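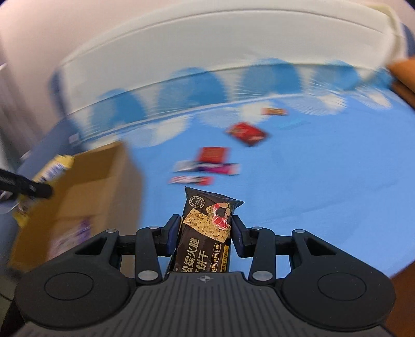
What changes for shops when the new shelf-life labels come in?

Packs from the Clenberg plant will carry one date in place of two, and the date will be printed on the back seal.

CLENBERG, Fri 14 August. Trinach, the dry snack and biscuit packer, will move all of its single-serve lines to a one-date label from November. The change covers 27 products sold under the Layug and Ferkska names. Multipacks and catering cartons keep the present label until stocks of printed film are used up.

At present each single-serve pack shows a packing date and a best-before date. Retailers have told the company that the two are often confused during stock rotation, and that packs are removed from sale on the strength of the packing date alone. Under the new format only the best-before date will be shown. The packing date will be held within the batch code, which remains readable by eye and by scanner.

The date will be printed in black on a plain white panel, at a larger character height than before. Printing is by thermal transfer. Film suppliers have been asked to leave the panel free of varnish so that the ribbon bonds properly at line speed. The ingredients list, allergen statement and nutrition table are unchanged in wording and in position.

Trinach tested the format over 21 weeks on two packing lines. Packs were stored at normal room temperature and in an unheated warehouse, then checked for smudging, loss of contrast and scanner rejects. The ribbon grade was changed once during the test, after the first grade marked under rubbing.

"The batch code has had to be reordered so that the packing date comes first," said Wilfredo Ocampo, head of packaging at Trinach. "Customers who read the code into their own stock systems will need to alter the field length. We have sent the layout to all account holders and will send sample packs on request."

Shelf life is not affected. Products with a life of 70 days from packing will continue to be dated on that basis, and minimum life on delivery stays as set out in existing supply terms.

Old and new labels will be in circulation together for up to 6 weeks after the changeover. Both are valid. Mixed pallets will not be sent out, and each pallet card will state which format it holds. Barcodes and product codes stay the same, so no new lines need to be set up at the till.

Requests for sample packs or for the batch code layout should be sent to the Trinach trade desk at Clenberg, quoting the customer account number.

ENDS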